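Snack food packaging

Snack food packaging is the group of containers, wrappers and pouches used to hold ready-to-eat foods such as potato chips, nuts, dried seaweed, crackers and confectionery. Its main tasks are to keep moisture, oxygen and light away from the product, to protect it from crushing, and to carry the information required by law in the country of sale. Most snack foods are now sold in flexible packs, although tins, cartons and rigid tubes remain in use.

History

Before the twentieth century, biscuits, nuts and fried potatoes were generally sold loose from barrels, tins or glass-fronted cases, and the grocer weighed them into paper bags. The contents went stale quickly and were often broken by the time they reached the bottom of the barrel. Waxed paper bags, sealed with a warm iron, came into use for potato chips in the 1920s. Cellophane followed, and gave the buyer a view of the product for the first time. Plastic films and metallized laminates displaced both in the second half of the century.

Materials

A typical chip bag is a laminate of several thin layers. The outer film carries the printing, often on its inner face so that the ink does not rub off. A very thin coating of aluminum may be added as a barrier to light and oxygen, and the innermost layer softens under heat so that the pack can be sealed. Paper-based laminates are also sold, but they usually need a coating to resist grease.

Pack forms

The pillow bag is the most common form. It is made from a single web of film, folded into a tube around a filling spout, with a seam down the back and a crimped seal at each end. Gusseted bags have folded sides and hold more for the same width – a shape favoured for cookies and coffee. Stand-up pouches have a folded base and are often resealable.
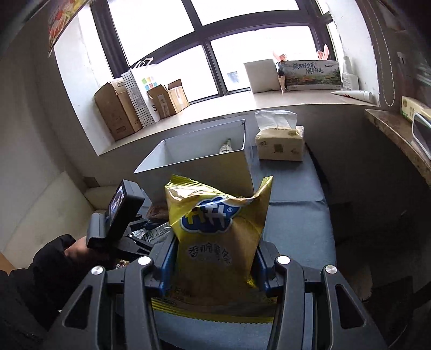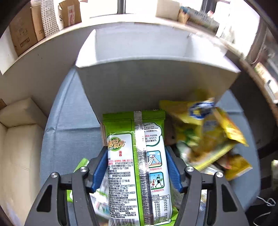
Filling and sealing

Most pillow bags are produced on vertical form, fill and seal machines. Product is weighed in a ring of small hoppers, which are combined to reach the target weight, and dropped into the tube of film. Heated jaws close the top of one bag and the bottom of the next in a single stroke, and a blade separates the two. Bags of fragile foods are commonly flushed with nitrogen, which slows rancidity and cushions the contents.

Labelling

Rules differ by country, but labels usually list ingredients, net quantity, allergens, a durability date and the name of the manufacturer or importer. In Canada, mandatory information on most prepackaged foods must appear in both English and French.

Disposal

Laminated film is difficult to recycle, as its layers cannot easily be separated, and many municipal programs do not accept it. Single-material films are simpler to process – though their barrier performance can be lower.

See also

Food preservation
Modified atmosphere
Potato chip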